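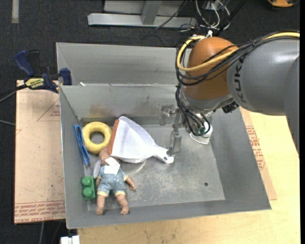 Sheet metal is metal formed into thin, flat pieces that can be cut and bent into many shapes. Steel and aluminum are the most common kinds. Anything thicker than 6 mm is usually called plate.

Thickness is often given as a gauge number. The numbers run backward – a higher gauge means a thinner sheet – and the same gauge stands for different thicknesses in steel and aluminum.

Sheets are made by passing slabs between heavy rollers. Hot rolling leaves a dark, scaly surface, while cold rolling gives a smoother finish and closer tolerances. Bends are made on a press brake, and edges may be hemmed to remove sharp corners.

Plain steel sheet rusts unless it is painted, oiled or coated with zinc. Stainless grades such as 304 and 438 resist rust through their chromium content.

Related articles
Press brake
Galvanizing
Hem (metalworking)
Plesotwood Rolling Mill
Sikora Tinworks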